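Packing small: a survey of what students carry, and what they carry it in
Renato Soriano, second year project, May 12, 2022
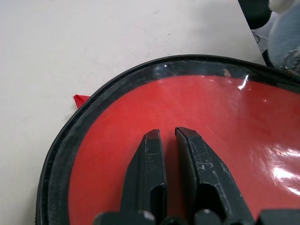

Fig. 1. Zipped pouch with black edging and a clear plastic top, red panel underneath.

Aim
Find out if students at the Otby site carry more than they use. My guess before starting — yes, loads more.

Method
Paper form, handed out in April outside the library and in the Stanari block canteen. 40 forms came back. Asked people to list what was in their bag, tick what they'd used that day, and weigh any small case or pouch on the kitchen scales. Some didn't bother with the scales so the weights are patchy. Should of put the scales nearer the door.

Results
Typical pencil case full: 380 g. Wash bags and first aid kits came out heavier, around 1,000 g for the worst one, mostly bottles. Chargers were the thing most people ticked as used. Plasters, spare batteries and sewing kits hardly ever ticked, but people said they would not leave them at home.

People who kept small things in a seperate pouch wrote shorter lists. Could be they carry less, could be they just wrote "pouch" and left it at that. The form didn't say which, my mistake.

Problems
Rain on the second afternoon, so fewer forms from Stanari. Question 4 was badly worded — "daily" meant weekdays to some and every day to others. Left it out of the totals.

Next time
Shorter form. Ask for the contents of pouches too. Try the Plestard site as well, more commuters there.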